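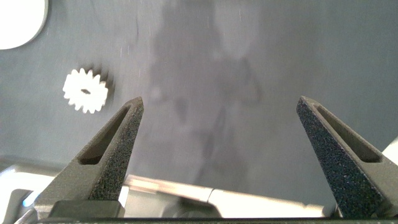 Figure 2. Gripper fingers, matte gray, open position

2. Setting up a Nindex catalog

2.2 Before you start

Nindex stores its records in a catalog folder. The original files stay where they are and are not changed by any step in this section. The catalog folder must be on a local drive. Catalogs placed on a network share will open, but only in read-only mode.

You need the following:
- An account with administrator rights on the workstation
- The license file supplied by Sutivden (extension .nlic)
- At least 40 GB of free space on the drive that will hold the catalog
- Read access to every folder you plan to index

If an older catalog is present, close it on all workstations and make a copy of it first. Catalogs made before the February release are converted the first time they are opened. Conversion cannot be reversed.

2.3 Creating the catalog

1. Start Nindex and select File > New Catalog.
2. Enter a name. Use letters, numbers, and hyphens only. The name is also used as the folder name and cannot be changed later from inside the program.
3. Select Browse and choose the location.
4. Under Record Type, select Images, Documents, or Mixed. Mixed catalogs take longer to rebuild.
5. Under License, point to the .nlic file. The status line changes from Unlicensed to Licensed.
6. Select Create.

The main window opens with an empty record list. Two folders, Store and Preview, are added inside the catalog folder.

Caution: Do not rename, move, or compress the Store folder. Records whose entries in Store are missing cannot be repaired and must be indexed again.

2.4 Adding source folders

1. Select Sources > Add.
2. Choose the top-level folder. Subfolders are included by default. To leave one out, clear its check box in the tree.
3. Set the scan interval. Manual is recommended for folders that do not change.
4. Select Test. Nindex lists any folder it cannot read.
5. Correct the permissions on the listed folders and select Test again.
6. Select Save.

Note: Shortcuts and symbolic links are skipped without a message. Add the target folder as a separate source if its contents are required.

2.5 Running the first scan

1. Select the source in the left pane.
2. Select Scan > Full.
3. Leave the program open until the progress bar closes. The workstation must not go to sleep during a full scan; turn off sleep in the power settings if necessary.
4. Open Scan > Log and check for lines marked E.

Files are processed in batches of 200. If a scan is stopped, the current batch is discarded and the next scan resumes from the start of that batch. Completed batches are kept.

Lines marked W are warnings. The usual one is W-DATE, meaning the file has no capture date and its modified date was used. Lines marked E are files that were not indexed. For E-LOCK, close the program holding the file and run Scan > Retry. For E-FORM, see the list of supported formats in the appendix.

2.6 Previews and captions

Previews are built after the scan and can be viewed while others are still being made. Preview size is set per catalog under Options > Preview. Changing it discards all existing previews.

1. Open a record and select the Caption tab.
2. Type the caption. Line breaks are removed on saving.
3. Press Tab to move to the Subject field and choose a term from the list.
4. Select Save, or press Ctrl+S.

Captions are stored in the catalog and are not written to the original file. To write them to the file, use Export > Embed, described in section 5.

Caution: Embed overwrites any caption already present in the exported copy.

2.7 Connecting to Wultex

Skip this step if the site does not use the Wultex search server.

1. Select Options > Services > Wultex.
2. Enter the server address and the catalog key.
3. Select Verify. A green mark appears next to the address.
4. Restart Nindex.

If verification fails, check that the clock on the workstation matches the clock on the server. Keys are rejected when the difference is more than 2 minutes.

Section revised 6/27/23, M. Shojaei. Replaces the Khosravi edition of the set-up guide.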